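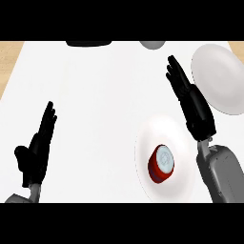

White tabletop, wood floor behind it

Our second morning in Hurnum started with rain and a bus timetable I couldn't read. Marisa had talked me into this trip back in February, when a week of walking between lakeside villages sounded like the best idea anyone had ever had, and I'd gone ahead and booked the rooms before looking at how we'd get from one to the next. (I am the planner in this friendship. I know, I know.)

The 7 bus, which we wanted, only goes as far as the mill. The 27 goes all the way around the lake to Atanura but takes its time about it, and we ended up on that one with wet socks and a bag of poppy seed rolls from the bakery by the church. It was the nicest ride of the whole week! The road climbs up through plum orchards, drops right down to the water, and then climbs again, and the driver stopped twice to chat with people through his window.

In Atanura we stayed with Veronika Barta, who rents out two rooms above her kitchen. Breakfast is at eight and she does mean eight. There was sour cherry jam and a soft white cheese with chives, and so much bread that we carried half of it up the hill with us for lunch — she wrapped it for us without being asked.

The hill path begins behind the school. It's steeper than it looks from the village, and muddy after rain, so bring proper boots and leave the canvas shoes at home. We sat at the top for a long while, eating and watching the ferry go back and forth, and Marisa fell asleep against her backpack.

If you're going, take cash for the bus and buy the rolls early. They were all gone when we went back for more at ten. Next post will be the ferry crossing and the little museum on the other side, once I've sorted through my notes.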